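Notes on gathering demonstrations in simulation, for the two people who asked and anyone else building a set for a two-armed mobile robot. Longish thread. All of it concerns the Grenari set, August build.

1/ The set stands at 1538 episodes. Each one is a person driving both arms through a household task in a rendered room, with every camera and every joint logged. 149 of them are marked rejected. They stay on disk with a reason code and the training loader skips them.

2/ There are 21 room layouts. Wall and floor textures are drawn at random when an episode starts, from a list that is far too generous with dark materials. I'll come back to the dark materials.

3/ Driving is done by three of us: me, Genalyn Galang and Yiğit Soylu. Genalyn is the fastest and her episodes are the cleanest to train on. Yiğit's contain more corrections. I used to weight the corrections down. I've stopped doing that, as a policy that has only seen straight approaches has no idea what to do two centimetres off the handle.

4/ Logging is done by a small tool called Pillby, written by Volkan Ekinci. It writes camera frames and joint states against one clock. The first version used two clocks. Anything recorded with that version is gone, and I'd ask you not to bring it up with Volkan.

5/ On cameras. There's an upper view which takes in the arms and the robot's own body, and there are wrist views, which take in the gripper and whatever the gripper is pointed at. The policy gets all of them at every step. If I had to drop one it would be the upper view – the last stretch of any grasp is decided at the wrist.

6/ A wrist view says very little about where in the room you are. Point the gripper up and you get the underside of things. Point it at a dark surface and you get fingers on near-black. Both are legitimate input and both have to be in the set, in something like the proportion the robot will meet them. 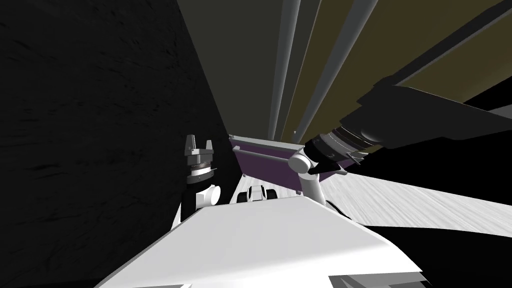
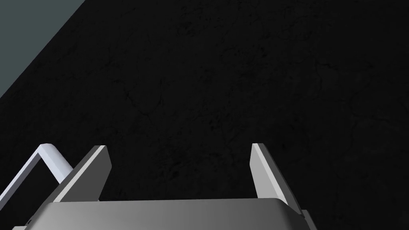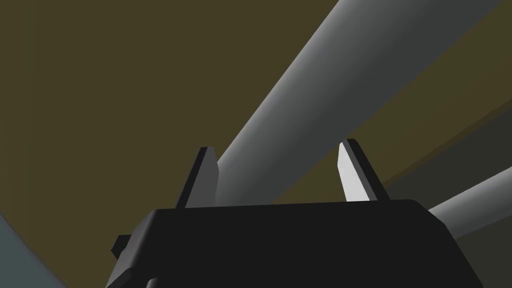
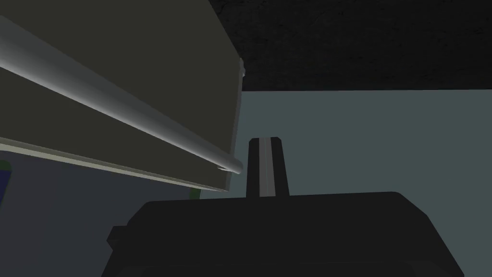 Simulator renders, all from the same room. Upper view first, then wrist views.

7/ The second one is the case I mean. Fingers open, nothing between them, and most of the picture is a dark surface with very faint cracks in it. My old filter threw out frames like this on low contrast. It was a mistake and it took me far too long to find.

8/ What the filter did in practice: it cut holes in the middle of episodes. The action sequence then jumped across each hole, and the model learned that a wrist can move thirty degrees in one step. On the simulator's own controller that shows up as a twitch. I wouldn't want to see it on hardware.

9/ Rule since then: reject whole episodes or keep whole episodes. No trimming in the middle. Trimming at the start is allowed up to the first joint motion. Trimming at the end is not allowed at all, since people let go of the controls in different ways and I'd like the release to be in there.

10/ The third and fourth are more use as training frames, by my reading. There is a long grey cylinder in each and the gripper's position against it can be made out. In the fourth only one finger shows, which is fine. Finger geometry is fixed, and the joint state carries the opening anyway.

11/ Someone will ask about depth. We log it and don't train on it. Rendered depth is perfect and the sensor on the real arm isn't. Remzi Dursun has a noise model for it, half fitted. When it's fitted I'll run the comparison and post the numbers, whichever way they go.

12/ Reject codes, in full. A: the object went through something solid. B: the arm hit a joint limit and stayed there. C: the driver gave up. D: the clock check failed. E: wrong task for the prompt. Most of the 149 are A, and most of the A's are thin parts at speed. Slower driving fixes it. A smaller physics step also fixes it and costs us render time, so we drive slower.

13/ C is the one to be careful with. Early on people pressed stop, restarted and coded the first attempt as C, when the attempt was recoverable. We now ask for one honest try at recovery before stopping. It made sessions longer. It also gave us the only recovery data we have.

14/ Prompts. Each episode carries one written instruction, typed before driving. Typing it afterwards produces instructions that describe what happened, and then every episode is a success by definition. We did this for a fortnight. Those episodes were relabelled by hand by İlker Ağca, who wasn't present for the driving.

15/ Held-out set: 300 episodes, drawn by layout and never by episode. Splitting by episode puts the same room in both halves and your validation loss looks lovely. Ours looked lovely for a month. After the split by layout it roughly doubled, and it has been a believable number ever since.

16/ Texture randomisation: I've now put a floor on mean brightness for wall materials, and left floors and worktops alone. Dark walls next to dark gripper bodies cost us the finger outline in too many views. A few dark walls stay in on purpose. Real rooms have shadows.

17/ Storage, for those who care. Video is encoded per camera, per episode, constant quality, short keyframe interval so that random access in the loader is bearable. The long interval saved a fifth of the disk and made loading the slowest part of training.

18/ What I'd do differently. Write the reject codes before the first episode. One clock. Look at a random sheet of wrist frames every evening, by eye, before any automatic filter gets near them. The contrast filter would have lasted one day.

19/ Next: the Curnitz layouts, which have narrower gaps between fittings, so more episodes where the two arms get in each other's way. The current set is thin on that. Genalyn has driven a handful and reports that the elbow is the problem. No numbers yet.

20/ The config files for the loader and the split script go up once Volkan has taken the absolute paths out. Questions about the controller are better sent to Yiğit, who wrote the mapping and has opinions on it.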